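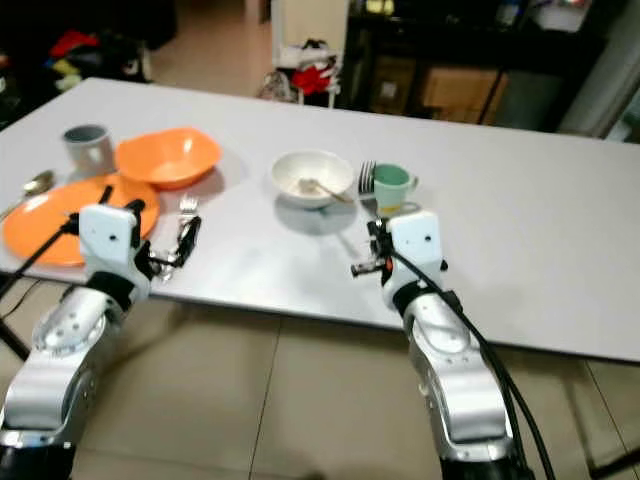
The Fork Shift

Lacey Crabtree had laid tables at Sallelance for 7 years before the arms came, and she could do a place setting while arguing about football. The arms couldn't argue about anything. They had been sent by Nadard, with a manual of 409 pages, most of them on the subject of cutlery.

Her new title was Setting Supervisor. It paid the same as the old one and came with a stool.

"It's got the fork," she told the kitchen through the hatch.

"Which fork?"

"The one by the orange plate."

"And the other one?"

"Give it time."

Betancur from head office rang at four to ask how the team was adjusting. Lacey said the left one was keen and the right one was more of a thinker. There was a pause while he wrote this down.

She missed having wet sleeves, a bit. She missed Flesum, who had been moved to deliveries and now waved at her from the van as though from a ship. At five she got off the stool, straightened a spoon nobody had asked her to straighten, and entered it in the log as a fault.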